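Small-bottle return plan promises a lot and shows little

Dristau, the packaging firm, wants shoppers to start bringing back their smallest drink bottles, and it says a trial starting in December will prove that people will do it. The company plans to hand out 1000 collection sleeves through 39 corner stores and pay a credit for every bottle that comes back with its cap on. It has put out a four-page summary and very few details.

The pitch rests on a claim that small bottles get thrown away more often than large ones. That may well be so. The summary gives no source for it, and the only figure attached is 1667, described as "bottles assessed" during the planning stage. Assessed for what, and by whom, is left out. A request for the underlying numbers was answered with a second copy of the summary. 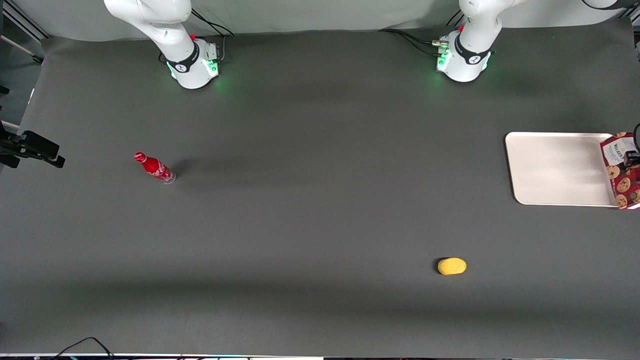

Labels are where the plan looks weakest. Dristau says its sorting partner, Proltwood, can take bottles "in any finish," and store clerks are supposed to accept or refuse them by eye. Clerks will have a few seconds and a line of customers. A glossy red Coca-Cola bottle with white script down the body and a base that looks like clear glass is the sort of thing they will be asked to judge, and the summary has no guidance on telling glass from plastic. It says only that staff will "use common sense." If glass gets into a plastic batch, somebody has to pull it out, and the budget has no line for that.

Marcus Oyelaran, who ran a container return counter for a grocery chain before going into consulting, read the plan and was not impressed. "They want the cap on, they want it empty, and they want the clerk to check both," he said. "On a bottle that small, with color over most of it, you have to pick it up and turn it around. Now do that 400 times in a shift."

He also questioned the credit, which can be spent only at the store that took the bottle. Shoppers who pass through once, he said, have no use for it.

Dristau's answer is that the clear part of a bottle gives clerks enough to go on. The base can be checked at a glance, the company says, even when the rest is covered.

That is a lot to ask of one end of a bottle. The clear section can carry print too, and a strip of see-through material says little about what is left near the neck. 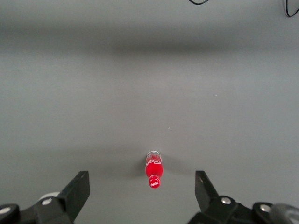
What happens next

Two store groups, Ochoa and Jatico, are listed as partners. Ochoa confirmed that it will take part but would not say how many of its locations are included. Jatico said it is "in discussions," a softer phrase than the one in Dristau's summary.

The company says results will be published when the trial ends. It has not set an end date, and it has not said what return rate would count as a failure.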